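Stale Gripper Commands in a Simulated Two-Arm Robot

Project report, Group 4
Chaimae Mansour, Benito Montes, Suqin Tian
Supervisor: Chrysanthi Margaritis
December 2024

1. Background

The Plokcombe project uses a simulated robot with two arms, each ending in a parallel gripper. The operator drives both arms by hand, and the session is recorded. Our part of the project was the link between the operator's controls and the simulator. We call this link Bodin in the code and in the rest of the report.

During the first set of runs in November, a gripper sometimes closed after the operator had let go of the trigger. In a simulator this damages nothing. The same link is planned for a physical arm later on, where a late close command could catch a hand. For that reason we treated the fault as a safety matter and stopped recording until it was understood.

2. What was observed

We completed 90 runs before the stop. In 13 of them at least one gripper moved with no matching input from the operator. Both arms were affected. The fault was first noted by Senan Ó Dálaigh, who was operating at the time and wrote "right hand closed by itself" in the run sheet. The first two reports were put down to operator error, and we lost several days to this.

The unwanted motion was always a motion the operator had in fact requested, but earlier. No run showed a command that was never sent. This ruled out noise on the trigger and pointed to the queue.

3. Work in the simulated room

The arms are moved among household furnishings, and the operator works from the robot's views. Gripper state is logged at every step next to the last command received.

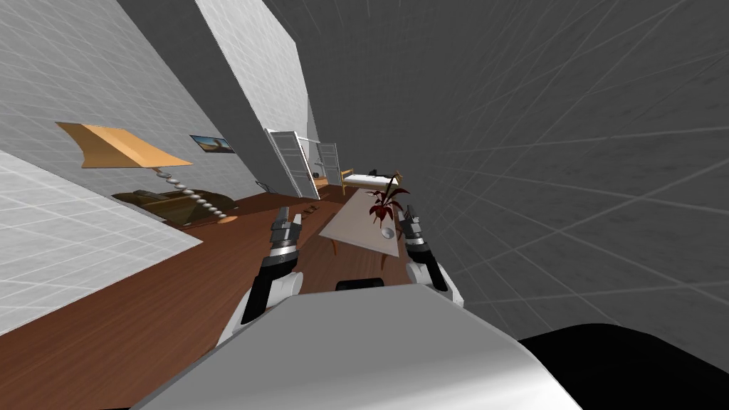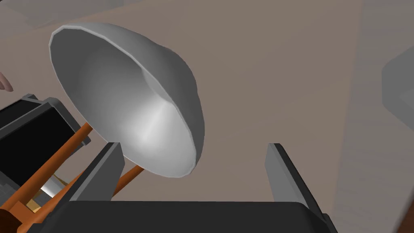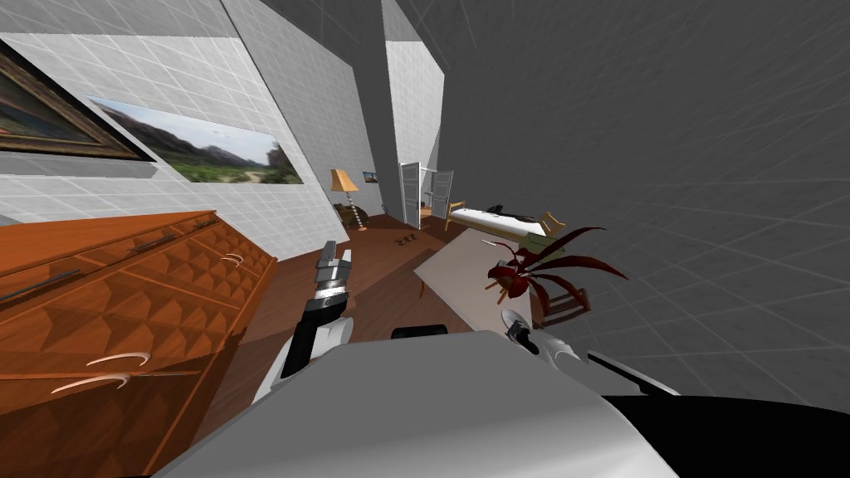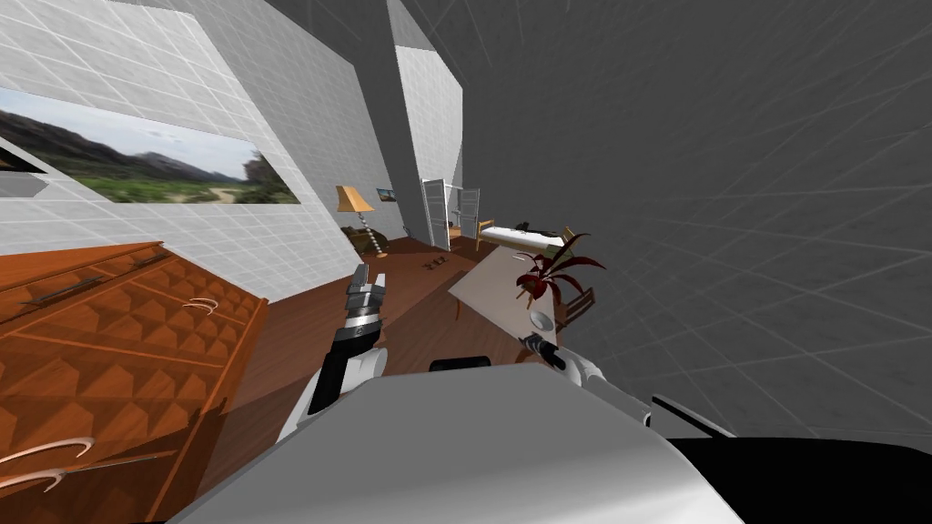 Simulator renders. The second is the close view over one gripper, with a lamp shade past the fingers; the others look out over the robot's white body.

4. Cause

Bodin keeps one queue per arm. Arm position commands replace each other, so only the newest is used. Gripper commands do not. They were stored in order, with the intention that a quick open-close pair should never be lost.

When rendering slowed down, the simulator read the queue less often and gripper commands built up. Once rendering recovered, the backlog was played out one entry per step. The arm was by then following current input while the gripper was following old input. The longest delay we measured between sending and execution was 238 ms.

The link did notice this. It wrote 2,556 age warnings over the full set of runs, all to a file that none of us had opened. The warning had no effect on the command, which was executed anyway.

A second problem made the first harder to find. The log stored the time at which a command was executed and left out the time at which it was sent. In the log, a late command looked the same as a normal one. We had to match the run files against the trigger recordings by hand.

5. Changes

5.1 Each gripper command now carries the time it was sent. Both times are logged.

5.2 Commands older than a set limit are dropped, and the gripper holds its present opening.

5.3 After a drop, the operator must release the trigger fully before a new close command is accepted. The operators found this annoying at first - the gripper seems dead for a moment - but we kept it.

5.4 Age warnings are shown on the operator's screen.

6. Check

We slowed rendering on purpose with the Plonton load script and repeated the runs that had failed. No late gripper motion was found in the logs. We did not test loss of the connection in the middle of a close command, and the new limit was chosen by trial. Both points need work before the link is used with hardware.

7. Open points

The release rule in 5.3 applies to each arm separately. If one arm drops a command while both are holding the same object, the other arm continues. Komen, the planned replacement for the operator interface, has a shared stop for both arms, but we have not tried it with Bodin. Until that is done, two-handed holds should be left out of any hardware trial.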